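4. Wedding coverage and the town that hosts it
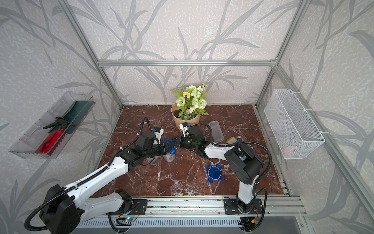
4.1 What the local papers printed

We read 30 articles on the wedding of the singer Vaida Rimkutė and the actor Dalibor Hubáček, held at the old fort above Darov in October. 26 came out before the day itself. Only four after. That gap is the first thing to note — the run-up was the story, the wedding hardly at all.

Most of the early pieces rest on one source, a short statement from the town hall press office giving the venue and the hire fee. The fee is in nearly every article, often in the headline. The guest list, which was never given out, gets more space than anything else. Two papers ran lists of likely guests that share whole sentences, so one presumbly copied the other, or both took it from the agency Foritz. We could not settle which.

Figure 2. Articles per week, by source type. Town hall statement in dark grey, unnamed friends in light grey, agency copy hatched.

As Figure 2 shows, unnamed friends take over as the main source once the statement is used up. Same pattern as in Karam's study of football weddings. The friends say very little. The dress is by Grigaitė, or it isn't. The couple want a quiet day. Dinner outdoors if the weather holds.

4.2 Local voices

Residents turn up late and low down in the articles. Usually a café owner, sometimes a taxi driver, quoted once and then dropped. Road closures were covered properly only by Vemis, the free weekly, and its reporter Normunds Petrauskas told us the piece was the most read of his year. People wanted to know where to park. The national titles left this out completely.

Complaints about the hire of a public building were also thin. Gunnel Aasen has argued that celebrity events push such questions off the page, and our sample fits that, though it is small and all from one town. We would not want to lean on it to hard.

4.3 Limits

Print and web only. No radio, no social media, and we know the first rumour went round online well before any paper had it. Paywalled articles were read in full where the library had access, otherwise left out. Coding of tone was done by both authors separately — disagreements talked through, the final code kept. Photo captions were not coded. Should have been, and they are part of the follow-up work in section 6.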